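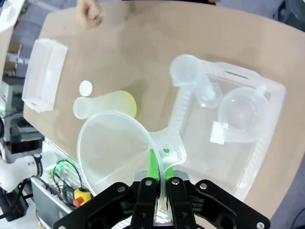 작업대용 로봇 팔, 사기 전에 정할 것

최종 업데이트: 8월

1. 집을 물건부터 꺼내 놓는다
깔때기, 계량스푼, 플라스크처럼 실제로 옮길 것을 작업대에 올린다. 반투명 플라스틱은 카메라가 윤곽을 놓치기 쉬우니 시연 때 꼭 넣어 달라고 한다. 판매처가 가져온 나무 블록만 집어 보고 계약하지 않는다.

2. 그리퍼 패드는 소모품으로 잡는다
깔때기 목이나 테두리처럼 얇은 곳을 집으려면 패드가 중요하다. 색이 밝은 패드는 집는 위치를 눈으로 확인하기 편하다. 우리는 Odari 패드를 한 해 치로 묶어 121달러를 따로 적어 두었다.

3. 본체 값만 비교하지 않는다
Castar 견적은 본체 3,884달러였다. Mulligan은 본체가 더 쌌지만 컨트롤 박스와 케이블, 비상정지 스위치가 별도라 1,421달러가 더 붙었다. 견적서는 같은 항목으로 다시 받아 나란히 놓고 본다.

4. 자리를 잰다
팔이 닿는 범위에 컨트롤 박스 놓을 자리까지 더한다. 케이블은 감아 둘 여유가 있어야 한다. 비상정지 스위치는 작업자가 앉은 채로 손이 닿는 곳에 둔다. 우리 작업대는 폭이 41cm 모자라 선반을 옮겼다.

5. 트레이를 정한다
투명 트레이는 바닥과 구분이 잘 안 될 수 있다. 불투명한 것도 하나 사서 둘 다 시험한다. 손잡이 구멍이 있으면 사람이 옮기기 쉽다.

6. 소프트웨어 비용
Nullgate는 첫해 이후 갱신료가 있다. 갱신 조건을 견적서에 적어 달라고 하고, 해지하면 저장한 동작을 내려받을 수 있는지도 묻는다.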